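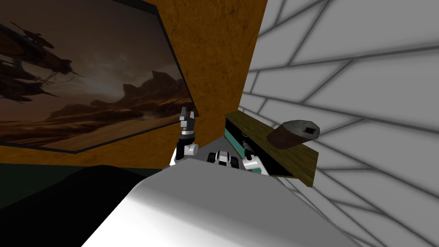
Forsberg Moving publishes its full price list and asks customers to doubt it

2021-11-02

Forsberg Moving, the Birkby house and apartment mover, today put every charge it makes on one public page. The company says it does not expect praise for this. A price list is a low bar, and the fact that a mover can issue a press release about clearing it says something about the trade.

The list covers local moves within 25 miles of Birkby, longer moves to Wukoria and beyond, packing, short-term storage and the small extras that tend to show up on the last page of a bill. Stairs are on it. So is waiting time when the keys are late, and so is the fee for taking a bed apart and putting it back together.

"I have been in this business long enough to be suspicious of anyone in it, and that includes us," said Imtiaz Patwary, owner of Forsberg Moving. "When a mover tells you the quote is all-inclusive, ask what it includes. Most of the time the person on the phone can't tell you."

What the company found in its own files

In August, Forsberg went back through 283 completed moves and compared the first quote with the final bill. In 91 of them the customer paid more than the first figure they were given. Some had added a room of furniture after the quote. Others had not been asked the right questions when they called, and Patwary does not think the customer should carry that.

The company would like to say those customers have all been made whole. They have not. Refunds have gone out where the paperwork showed a clear mistake by the office, and the rest are still being looked at. Anyone who moved with Forsberg and thinks they were overcharged can send in a copy of the bill and will get a written answer, though the answer may be no.
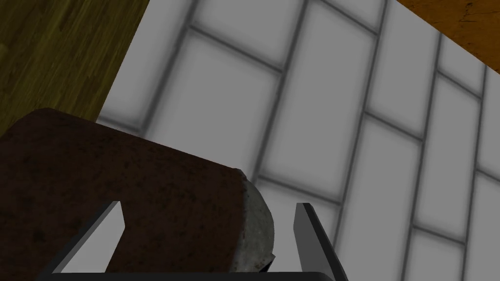

What changes now

Quotes will be given in writing after a walk-through, either in person or by video call. Phone quotes are being dropped. The office expects to lose some bookings to firms that will still name a number in two minutes, and it has decided to live with that.

The written quote is good for 50 days. If the list of items stays the same and the access at both ends is as described, the price on the quote is the price on the bill. If the crew arrives and finds more than was listed, the customer will be shown the extra cost before loading starts and can say no to any part of it.

The words "from" and "starting at" have been taken off the company's ads. Patwary says he has never met a customer who paid the "starting at" price and he is not sure one exists.

On deposits, Forsberg will keep asking for one. The company looked at dropping it and could not make the numbers work, as too many dates were being held and then let go the night before. Deposits are returned in full with a week's notice. With less notice than that, half is kept.

A word on online booking

Forsberg also tested Junen, a booking tool that promises to match customers with a mover in seconds. The trial has ended and the company will not be renewing. The tool worked out the size of a move from the number of bedrooms, which in the view of the crews is close to useless. A one-bedroom apartment with a piano and a wall of books takes longer than a half-empty family house, and the crew is the one that finds out.

"It was quick, I'll give it that," Patwary said. "Quick and wrong. We do that well enough by ourselves."

Forsberg may look at other tools later. For now a person will do the walk-through and the same person will sign the quote.

Advice for people comparing movers

The company suggests getting more than one written quote, including when one of them is from Forsberg. Ask each mover who will be doing the work, and whether the job might be passed to another firm. Ask what the basic cover pays on a broken item, since cover based on weight pays very little on a television. Read the part about delays. Be careful with any mover that wants the whole amount in cash before the truck is loaded.

Reviews are worth reading, but the company advises some caution there as well - its own included. People who had an ordinary move rarely write one.

About Forsberg Moving

Forsberg Moving handles house, apartment and small office moves in Birkby and the surrounding towns, with regular trips to Wukoria. The price list can be read on the company's website or picked up on paper at the Birkby office. Press questions should be addressed to Imtiaz Patwary at the same office.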